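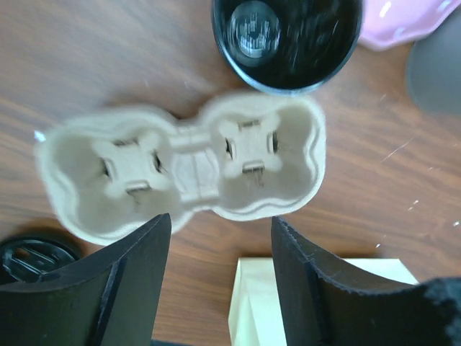 Pulp cup carrier just beyond the Vollmont's fingertips, seen from the wrist camera.

Okay, I've had the Vollmont gripper kit on my arm for 9 days now and I keep telling people about it, so it's time to write it down and give my friends a rest.

Quick background for anyone new: I run a small desktop arm at home and I mostly use it to sort takeout leftovers. Cups, lids, bowls, bags, carriers. It's a silly hobby and I love it. The old two-finger gripper I had was flat-faced and fine for boxes, and hopeless with anything soft or round. Lok-yiu Lau had been nagging me to try curved fingers all summer, and when Vollmont put their kit on sale for $431 I caved.

You get the finger pair, the mount, the wrist camera with its bracket, a bag of screws and a cable that could be longer (mine only reaches if I route it along the inside of the elbow). Assembly took me 40 minutes, and a good part of that was me putting the bracket on backwards. The paper guide is decent. The drawings are tiny, though, so download the PDF and zoom in.

What I like most is the shape of the fingers. They're thick and matte black with a curved inner face that comes up to a point, and the points get in under the edge of things in a way my old ones never did. Pulp carriers are my favorite test because they're light, they bend, and they have all those wavy edges. If you come in from the side with too much force you just fold one. With the Vollmont I go for the raised bridge between the two cup wells, close slowly, and lift. My success rate went way up the first evening and I may have cheered at an empty kitchen.

The camera is the other big win! Having the fingertips in view the whole time makes lining up so much easier, and I stopped leaning over the table to squint. It isn't perfect. You get blur when the arm is moving, and shiny black bowls throw back a lot of glare from my ceiling light. Jui-lin Kao suggested a paper shade over the lamp and that's on my list for the weekend.

Gripes, then. The software wants you to redo the open/close limits every time you power up, and there's no way to save them that I can find. The fingers are also bulky, so small stuff lying flat, like a single lid, gets hidden behind them right when you need to see it. I've been approaching lids at more of a slant and that helps a bit.

I wrote to support about the limits and got a friendly reply from Hoi-yan Huang, who says saved profiles are planned for December. I'll post an update when I've tried them. Next up is stacking two carriers, and after that I want to see if it can open a folded paper bag without tearing it. If any of you have the older kit, tell me in the comments whether the mount fits, I'd love to put a second one together!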